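Filed under: Bench notes / Desktop teardown
2 min read

August, 9:30 am

Started on the Dell tower from the Turkdale lot. Side panel off, case laid flat on the slotted table. The Lolero sheet says every unit gets a parts record before anything goes to Horkis, so I went through the inside first and left the cables alone.

Supply is the long silver unit at the front, blue release latch at its left end. Label is readable without pulling it. Hard drive sits in blue plastic brackets at the right, SATA cables also blue. Drive cage is plain gray metal with vent holes.

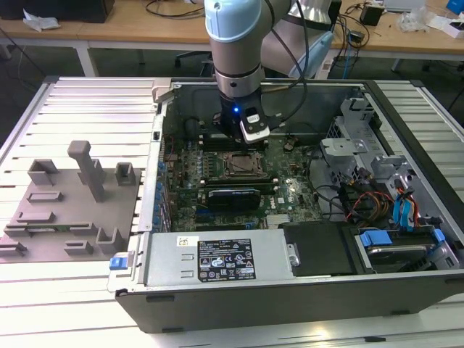
Dell tower, side panel off. CPU socket empty, retention frame in place.

Socket notes, as I keep looking these up: check the frame before the contacts. If a contact is bent, log it and stop — don't straighten it at the bench. Bastos wants those boards kept separate, and the tray for them holds 30.

Anything with a chip in the socket gets the chip entered on its own line. Two of the older sheets ran it in with the board and the totals came out wrong. Corrected count for the lot is 138 boards.
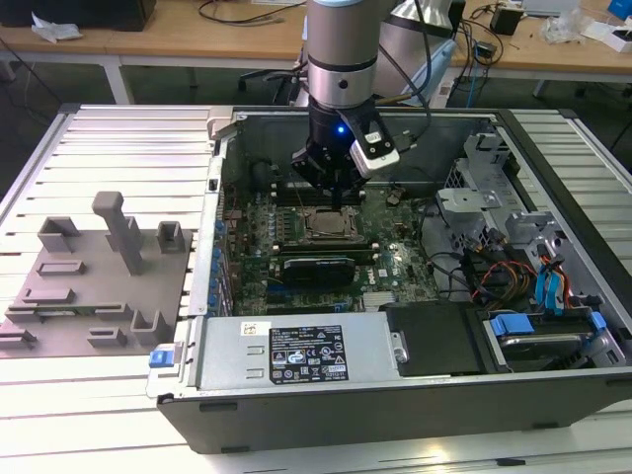
CPU in socket, retention bracket around it. Supply and drive still in the case.

To do: print more labels (700 left on the roll), ask Horkis if they want the drive brackets left on, find the short Torx driver.

3 comments · 2 shares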